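Breakfast cook and kitchen helper - Drastmont Guest House, Josumcombe

We have two openings for the season starting in November. One is for a breakfast cook, the other for a kitchen helper. Both are part time and both include Sunday mornings.

The cook prepares hot breakfasts for up to 80 guests, orders dry goods and keeps the temperature log. The helper sets out bread and fruit, washes dishes and restocks the coffee station. Shifts run from 5:30 to 10:30 a.m., four days a week. A meal is included with each shift. 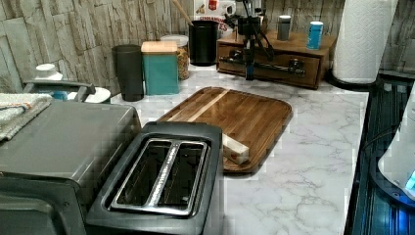 Do I need restaurant experience to apply?
For the cook position, we ask for one year in any commercial kitchen. The helper position is open to beginners, and Dwight Ross, our morning lead, does the training.

You must be able to lift 40 pounds and stand for most of a shift. A food handler card is required within 30 days of hire - we pay the fee.

Parking is behind the building on Venckus Street. The Brostham bus does not run early enough for the first shift.

To apply, call Kirsten MacDonald at extension 3184 or leave a resume at the front desk. Please say which job you want.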